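The Year I Stopped Buying New Things (Mostly)

It started with the toaster. I've told this story at enough dinner tables that my family leaves the room when I get to the part about the lever, so I'll spare you the long version. The short version is that it quit on a cold morning in December, I put it in a box by the back door to throw away, and then for reasons I still can't explain I took it out of the box again and went looking for a screwdriver.

I did not fix it that day. I didn't fix it that week either! But I did get it open, and I found a little crust of something (raisin bread, I'm going to say) jammed up against the part that's supposed to hold the lever down, and once that was gone the thing worked just fine. It still does. It's sitting on my counter right now with crumbs all over it, as a toaster should be.

After that I got a bit carried away. I made a rule for myself that for one year I'd try to mend whatever broke before I replaced it, and that I'd give it a fair try, meaning a whole evening and at least one trip to the hardware store. Socks counted. Groceries and medicine didn't, obviously, and I let myself off the hook for the water heater, which I'm frankly scared of.

The sewing was the easiest part, once I got over being embarrassed by it. My grandmother could darn a sock so you'd never find the spot. Mine look like a small animal has been sewn into the heel, and I wear them anyway — inside shoes, who's going to know? I bought a tin of wool thread from a little shop called Delaunay, two towns over, where they have a bench by the window and will let you sit there with your mending as long as you like. I've spent more afternoons on that bench than I should admit.

The hardest was my old Kollton lamp, the tall one with the crooked shade. I rewired it twice. The first time it worked for a month and then began to flicker whenever anybody walked past it, and I had to start over from the plug. It took 13 evenings from start to finish, which is a silly amount of time to spend on a lamp, and I love it more now than I ever did when it was new.

What surprised me was how much of the year was just looking. I'd always thought of fixing as something you did with your hands, but most of my evenings went by with a thing opened up on the table and me peering into it with a cup of tea going cold next to me. You look at it until you can see which piece goes with which. Then you go to bed, and in the morning it makes a little more sense. I think I'd spent most of my life assuming the insides of things were none of my business.

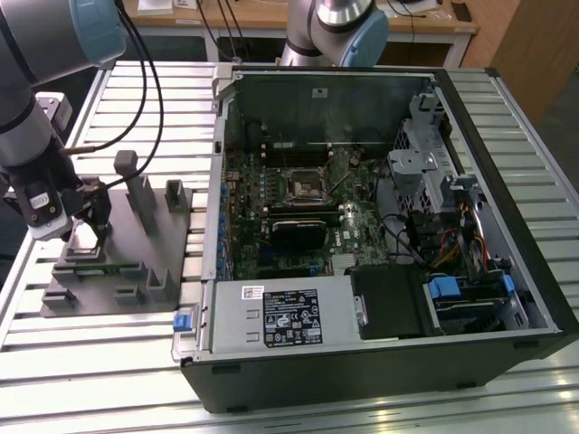
I don't think you should bother with anything that has a circuit board in it, Jiva wrote under my last post, because by the time you've found the part you could have earned the money for a new one, and the new one will be better anyway.

I've been turning that over all week, and I can't say it's wrong. Some things do cost more to keep than they're worth, and I gave up on 2 of them myself this year (the hair dryer and the blue radio, rest in peace). But I'd still say open it up first. You may be out an evening, and I've wasted plenty of those on worse.

Next up is the kitchen chair with the wobble. I've got the glue and the clamps, and I've already lost one of the screws under the stove.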